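The Liltcombe Letter
Spring round-up, 2019-04-23

Paint, and the people who have opinions about it 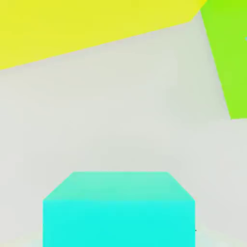
The colour question

Regular readers will remember that the village hall was due to be painted last autumn. It was due to be painted the autumn before that as well, and in the meantime the porch has taken matters into its own hands and started shedding. The work is now booked for the end of the month, with a firm called Hesent from over the hill, who have promised to be out before the plant sale. We have written this down and asked them to sign it.

All that remained was to choose a colour. I say "all" in the way one says it of the last mile of a long walk in new boots.

The hall has been magnolia for as long as anyone can remember. When we put a slip in the January letter asking what people would like instead, the most popular reply was magnolia. The second most popular was "not magnolia", which is hard to find on a chart. After that came a long tail of single votes, including "something cheerful", "nothing too cheerful" and a very firm request for better biscuits.

So we got in 2 sample pots, a yellow and a green, and put a patch of each on the back wall by the coat hooks. The yellow is the sort you would find on the front of a child's raincoat. The green has been likened to peas, limes, a hospital corridor and the old bus. The patches have now been up for several weeks and opinion has hardened. People who had never given the back wall a glance now hang up their coats and stand in front of it with their arms folded.

The light does not help. At ten in the morning, when the toddlers are in, the yellow looks like sunshine. By half past seven, under the strip lights, it looks like a warning. The green behaves the other way about, and so the morning groups want one and the evening groups want the other. A peace plan in which the two ends of the hall are done in different colours was put forward by the badminton club, who then fell out over where the join should go.

What it will cost

Hesent have quoted £3,000 for the main room, porch and passage, which includes two coats and filling the hole where the dartboard was. It does not include the kitchen. The kitchen is a separate matter and will be the subject of a separate letter, probably a long one.

The paint itself is from the Skaneo range, said to be wipeable. Given what was done to the last wall with a jam doughnut at the Easter tea, we shall find out quite soon.

While the hall is shut

The toddler group will meet in the chapel room. Badminton is off, though you are welcome to sulk outside. The lunch club moves to the back bar of the Stan, who have kindly let us have it for 2 weeks and ask only that nobody brings their own sandwiches. They know who this is aimed at. So does he.

Please collect anything you have left in the hall cupboard before the painters arrive. At present it holds a great many single gloves, a fondue set, half a nativity and a slow cooker with something in it. The slow cooker is the urgent one.

Last chance to vote

Slips go in the box by the post office till, yellow or green, one per household. Writing "magnolia" across the slip will be treated as a spoilt paper, however neatly it is done. The result will be pinned up in the porch, on whatever part of it is still holding a pin.

Anyone who would like a say in the skirting boards should keep it to themselves. They are going to be white.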